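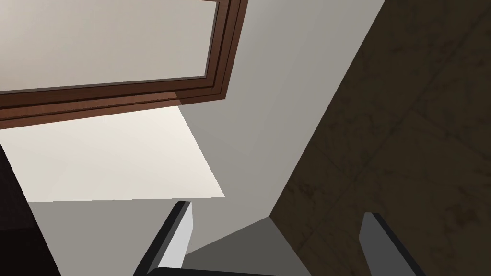

Reddish-brown wood frame with stepped mouldings and a plain cream panel

Picture Framing Assistant, part time
Tzavaras Framing, Jiniser Road

We are looking for someone to join our workshop and help at the counter. You will measure artwork, cut mats and glass, join mouldings and pack finished orders. Training is given on all the machines, so previous framing work is useful but you don't need it.

Hours are 13 a week, mornings only, with extra shifts in the run-up to Christmas. Pay is paid monthly and reviewed after 60 days.
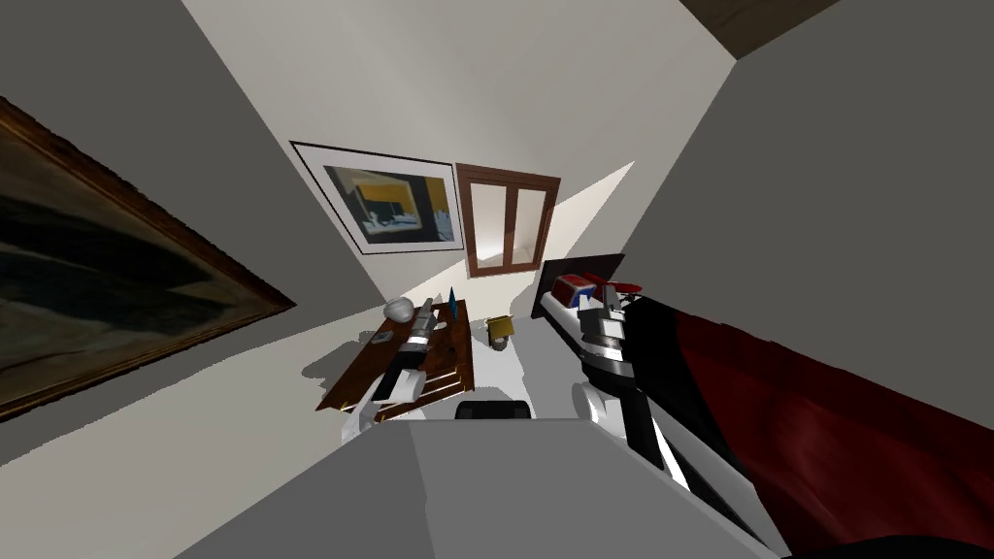
You should be neat with your hands, comfortable with fractions and millimetres, and able to lift large frames with a colleague. A good part of the job is talking to customers who aren't sure what they want. Some Saturday cover may be asked for in December.

We also hang pictures for local offices, and a driving licence would help with that.

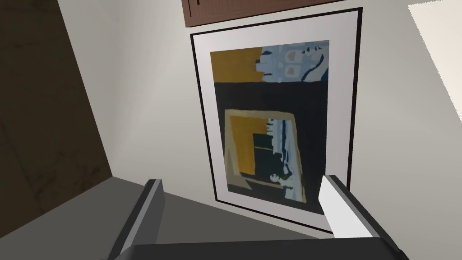
Abstract in a thin black frame with a wide white mat

To apply, send a CV and a short letter to the shop, quoting job number 1184. Applications close at the end of April. Interviews will be held at the workshop and include a short cutting test.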